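Setting the Table: Arranging a Small Round Table for Guests
Interior Studies, Year 2 project report
Bistthorpe, 14th June

Aim
Our group looked at how people lay out a small round table when they have very little to put on it. The work was done in the meeting room at Mollham, which has a white round table, black office chairs and a wood-effect floor.

Method
Each of the 12 participants was given a plain white plate and a few small items, and was asked to make the table look ready for a visitor. They could stop whenever they liked. We noted where the plate ended up, what went on it and whether the dried stems in the white vase were moved. Each person had 6 tries, and the longest took 279 seconds. 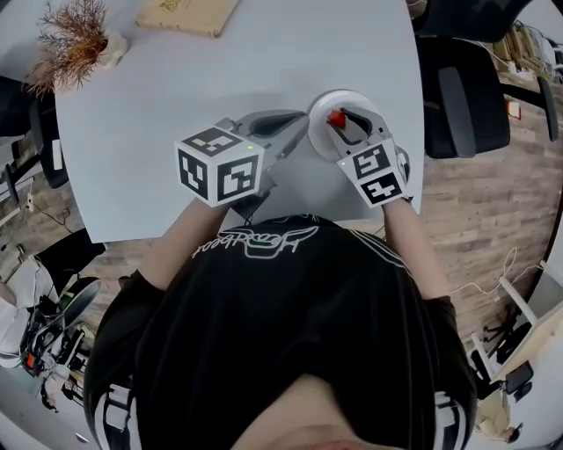

Most participants dealt with the plate first and left the vase until the end. Small red items were nearly always put on the plate, as they showed up well against the white. Flat items were harder to place and often stayed at the far side.

Problems
The curved edge made it difficult to judge the middle of the table. We measured from the edge at first, then changed to a paper template after the second participant, so the early figures are less reliable.

Further work
We would like to repeat the study in July at Fultdale with 16 people and a square table. The template and the record sheets are kept in the Mackay folder.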